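Search questions, tags, people

Budgeting a small arm cell for handling soft bags: what am I leaving out?

Asked by Henryk Pawlak, 9 Aug 2019

I have to submit an equipment request for one benchtop cell that will pick up fabric bags by the handles, open them, and set them down again. The line item for the arm is settled. What I can't price with any confidence is everything attached to it or standing near it.

Current draft:

Gripper, two-finger parallel, electric: quoted by Istport
Spare finger pairs: 9
Wrist camera and one fixed camera: quoted by Wundano
Table, white top: in stock
Cabling, mounts, fasteners: $2,418

The fingers are curved on the outside with a fine ribbed inner face, in black. They came with the evaluation gripper and I have no separate price for them.
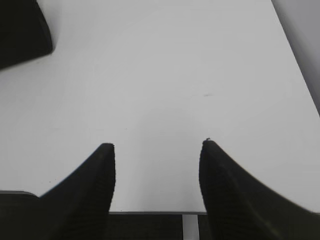

Nine pairs is a guess carried over from a carton project, where we replaced fingers after collisions. I don't know if cloth and webbing wear them faster or slower. I also don't know if a second fixed camera is worth requesting now or in January, when the next round opens. Purchases approved in separate rounds can't share a purchase order, so mounts would be bought twice.

2 answers

Answer 1, from Lăcrămioara Cozma (accepted)

Split the request into what the gripper consumes and what the cameras need. They fail for different reasons and your finance office will ask about them separately.

Fingers. Cloth is easy on them. Most of our damage came from driving the tips into the table while reaching for a strap that was lying flat. Cut the spares to four pairs and put the difference into a compliant wrist mount. Get the finger drawing from the vendor before you sign. If the hole pattern is proprietary you are tied to their price for the life of the cell. Ours is a Li pattern and any shop can cut blanks for it.

Test items. You have no line for these and you need one. Buy the bags in one order, same dye lot if the seller can tell you. We bought 42 and used all of them over the year.

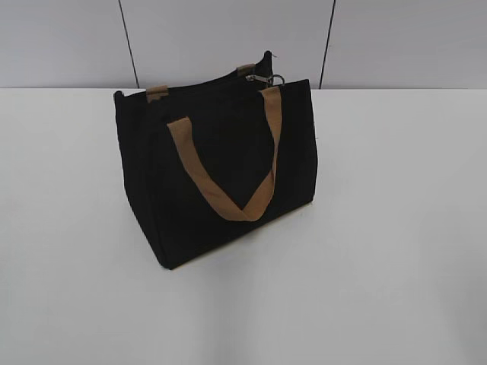 Lighting is the other missing line, and in my experience the one people regret. A fixed camera set for a white table tends to underexpose dark cloth, and then your depth and edge data on the item go bad. Take a black tote with tan straps: the front strap separates from the panel with no trouble, but the folds and seams hardly register. If your task only needs the strap, cheap overhead panels will do. If you have to find the rim or the zipper, budget for two diffused side lights with separate dimmers, and test them with the darkest bag you intend to handle. A gray mat is also worth the small cost. It lets you raise the exposure without blowing out the background.

Second fixed camera: request it now. The mount is the expensive part and you already said you would pay for it twice. Place it on the opposite side from the first, higher, looking into the bag opening.

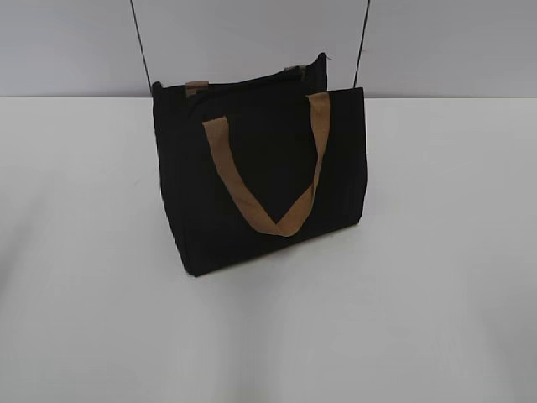 Black tote standing on the white table, front strap hanging down.

Last item, cable management. Your $2,418 looks fine for hardware, but check that it includes strain relief at the wrist and one complete spare camera cable. Ours failed at the connector.

Answer 2, from a former member

We used the Iddale suction kit for bags and it was OK on coated ones. Not on canvas. Air goes right through. So don't buy that. Also ask for a service contract, they will come down on price if you ask at the end of the quarter.

Comments on answer 1

Henryk Pawlak: Changed spares to four and added lights and the mat. Is 42 bags excessive for a cell that runs two days a week?

Lăcrămioara Cozma: Probably. Handle stitching went first on ours, and that follows the number of lifts. Work out your lifts per day and order for half the year, then reorder in January.

Henryk Pawlak: Hole pattern is proprietary, I checked with Istport. Asking them for an adapter plate price.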